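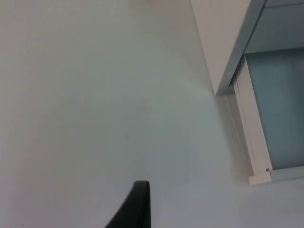

Novembre, huit heures du soir

Je rentre de la répétition et je suis incapable de me coucher, alors j'écris. On a enfin chanté le Salinas en entier, du début à la fin, sans s'arrêter ! Dix-neuf minutes de musique, et moi qui jurais en septembre que les altos n'arriveraient jamais au bout de la deuxième partie. Il y a eu des accidents, bien sûr (l'entrée des basses au retour du thème, aïe), mais personne n'a lâché et le dernier accord est resté suspendu si longtemps que j'en avais la chair de poule.

Il faut que je note ce que Svenja nous a fait faire à l'échauffement, sinon je vais l'oublier. On se met par deux, dos contre dos, et on tient un son sur « nou » en essayant de sentir dans les côtes quand l'autre reprend son souffle. J'étais avec Severin Tanner, qui respire comme un plongeur, trois fois par heure. Au début je courais derrière, et puis au bout d'un moment ça s'est calé tout seul. Après ça, la page 13, celle où je m'étrangle depuis des semaines, est passée presque sans y penser. Je respirais trop haut, c'est tout. Dire que je mettais ça sur le compte du rhume !

Le si bémol, par contre, reste trop bas. À travailler demain matin, doucement, avec le piano, en descendant dessus et pas en montant.

Ah, et le programme du concert de printemps est tombé : on fait Skestthorpe ! Le cycle complet, les huit chansons. Je l'ai entendu une seule fois, il y a des années, dans une église glaciale, avec mon manteau sur les genoux, et j'en étais sortie toute retournée. La quatrième surtout, celle de la barque, où les sopranos n'ont presque rien, deux notes qui se balancent, pendant que tout bouge en dessous. Je ne sais même pas comment décrire l'effet. J'ai déjà sorti la partition du sac quatre fois dans le tram pour regarder cette page. Une dame à côté de moi a fini par la lire aussi, penchée sur mon épaule, et elle m'a demandé si c'était difficile. J'ai dit oui avec un sourire jusqu'aux oreilles.

Svenja voudrait qu'on soit 70 sur scène avec le chœur de Skakach, qui viendrait le week-end du concert. Je me demande où on va les loger. J'ai proposé mon canapé et le matelas du bureau avant même de réfléchir. Il faudra racheter des draps, les bleus sont troués.

Autre chose, pendant que j'y suis : réapprendre le texte en allemand de la troisième. Je mange toutes les consonnes finales, Severin me l'a dit gentiment pendant la pause, en me tendant la moitié de son gâteau aux noix. On a ri, puis il m'a fait répéter « Nacht » une bonne dizaine de fois dans l'escalier, avec l'écho. C'est beau, ce mot, quand on le finit.

Pour demain : photocopier les pages 4 à 9, rappeler maman, rendre le diapason que j'ai embarqué dans ma poche (encore). Et acheter du miel.

Je fredonne la barque depuis tout à l'heure en écrivant, les deux notes, toujours les mêmes. Les voisins doivent me haïr. Vivement la prochaine répétition !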